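The arm stopped at the wrong moment: an interview with Sioned Dafis

Safety and Reliability Bulletin, June issue

When a robot arm at the Fenport laboratory failed to release a plastic bowl, and then pulled its own cable from the gripper, no one was hurt and the damage came to one connector and a scuffed table. Sioned Dafis, who leads the handling group there, nevertheless asked for a full review. The findings were circulated to staff last month, and she agreed to discuss them with the Bulletin.

The group studies how a single arm can set out, sort and put away kitchen items. On the afternoon in question it was in the middle of a long run of repeated tasks, working from a fixed list and supervised by one operator, Jalen Benavides. The arm had completed 1,513 cycles since its last inspection. The interval then in force was 2,000.

"We were well inside our own limit, and that is the first thing I would want readers to take from this," Ms Dafis said. "The limit had been set for the joints. It had been taken from the joint maintenance schedule and applied to everything bolted on afterwards, including the cable. The cable does not age in the same way."

According to the review, the cable supplying the gripper had been working against its connector each time the wrist turned past 90 degrees. The strain relief had loosened by a small amount over several weeks. At about ten past three the gripper lost its signal while closed on the bowl. The controlling software, receiving no reply, kept the last known state and went on to the next movement.

"It believed that it had let go," Ms Dafis said. "It then swung out to fetch the next item with the bowl still in its fingers. The cable caught on the rim of the bowl, tightened, and came away."

Mr Benavides pressed the stop button at that point. He told the review that he had hesitated for a second or two beforehand, as the arm had paused between movements and he took the pause to mean that it had stopped by itself. The status light on the joint had not changed colour. Ms Dafis was firm that the delay should not be held against him.

"Jalen did what his training told him to do. The training said to look at the light. The light reports the condition of the arm, and the arm was perfectly healthy. It has no knowledge of what we have fixed to the end of it. We had never written that down anywhere."

The review was chaired by Krešimir Ivanov, an engineer from another department with no part in the project. His report makes six recommendations, four of which had been carried out when this interview took place. Cable and connector are now inspected every 100 cycles by hand, with the power off. The software must receive a positive reply from the gripper before any movement begins, and a missing reply halts the arm. Operators are instructed to treat any unexplained pause as a fault. The cable itself now has more slack, and its path is checked before each session with the arm in its working position.
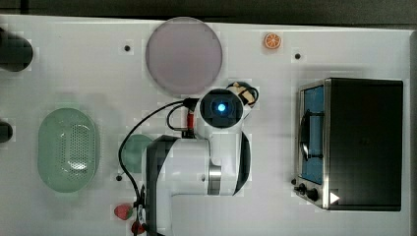

The arm at the work table, with the plate, colander, bowl and toaster oven used in the handling tasks.

The last of these measures has drawn some discussion within the group. Dilwyn Craddock, the senior technician, argued in his written response that a wide loop of cable brings a risk of its own, as it can lie across objects on the table and be snagged or dragged. He would prefer the cable to be clipped to the arm along its full length.

"Dilwyn has a fair point," Ms Dafis said. "A tight cable pulls at the connector and a generous one gets in among the crockery. We have chosen the second problem for the time being – it is the one an operator can see. I would not describe it as settled."

The two outstanding recommendations concern a breakaway connector, for which a supplier is still being sought, and a separate indicator for the gripper, to be mounted where the operator can see it from the stop button. Funding for the indicator has been approved.

Asked whether a full review had been out of proportion to the damage, Ms Dafis said that she had heard the same remark from colleagues. She pointed out that the log held three earlier entries, each describing a gripper that was "slow to answer". All three had been cleared by restarting the software, and none had been passed to a technician.

"Those entries were made by three different people, each of whom saw it once," she said. "Any restart for that reason now goes to Dilwyn the same day, and the arm stays off until he has signed for it."

Copies of the review are available to staff from the laboratory office. Questions about the revised inspection sheet should be addressed to Sioned Price.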